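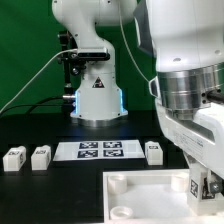 Yến Diệp says the night bus to Cudby is the only place where she can think in full sentences. She told me so at the stop in Ernent, a little before midnight, with her scarf pulled up to her nose, and then she asked me not to sit next to her, very politely. I took the seat behind the driver and did my thinking there.

The 377 leaves Ernent at ten minutes to twelve, five nights in the week. It follows the river Fang for most of the way, goes over the old bridge, stops at the hospital, at the cold store and at the Flititz bread factory, and arrives in Cudby when the last bar is putting up its chairs. I came to this region eleven years ago and I learned its geography from this line. For a long time I knew the villages only as they are in the dark: a pharmacy sign, a dog behind a gate, a kitchen with somebody still in it. When I finally saw them on a summer afternoon I was a little disappointed with them.

In the country where I grew up, a bus at night was a thing for soldiers and for students who had missed the train. Here it belongs to people who work. The bakers get on already in their white trousers. The nurses get off at the hospital and other nurses get on, and for one moment in the door the two groups say hello and good night with the same words. I find this beautiful, although I suppose the nurses do not.

In January the line carried 1,197 passengers. The number comes from the drivers' own sheets, which Kha Kiều let me read in the depot office while he was eating his soup. He has driven the 377 for six winters. The county had asked for the sheets because it wants to know if the line should continue after the spring, and he was not happy with the question. "They compare it with the noon bus," he said. "At noon, if I don't come, you walk to the other stop or you call your cousin. At night your cousin is asleep."

I asked him if the passengers talk with him. Some do, he said, mostly in the first half, before the bridge. After the bridge it gets quiet. He turns down the heating there, a little bit only, otherwise the bread people sleep past their stop and he must wake them, and he does not like to touch a sleeping person. So he calls out "Flititz" two times, the second time louder.

There are rules on this bus which are not written anywhere. The long seat at the back is for lying down, but only after the hospital. Hot food is allowed if it is soup. Telephone calls are made in a low voice, and if the call is with a child who cannot sleep, it can be as long as it needs. I broke one rule in my first year, when I opened a window in December. A woman reached over my head and closed it, and gave me half of a tangerine.

Not everyone is so fond of the line. The ticket costs more than in the daytime. The shelter in Ernent has lost its side wall and the wind comes straight from the water. If your shift ends late, you stand and watch the red lights go up the hill, and the next bus is in the morning. Yến Diệp has missed it three times this winter. Once she walked the 10 miles home along the Fang, in her work shoes, and she was angry until the bridge and after it only tired.

The county will hold an open meeting on the question in February 2025, in the school hall in Cudby, at six in the evening. Most of the passengers will be asleep at that hour, or just putting the coffee on. Kha Kiều has asked for a free evening so that he can go, and he intends to bring the sheets with him in a plastic folder.

On my last ride for this article I stayed on until the end. Past the factory we were four, then two, then it was only the driver and me. He switched off the lights in the back half of the bus, and I could see the fields, which had snow on them. In Cudby he opened both doors, although I needed only one, and wished me a good morning.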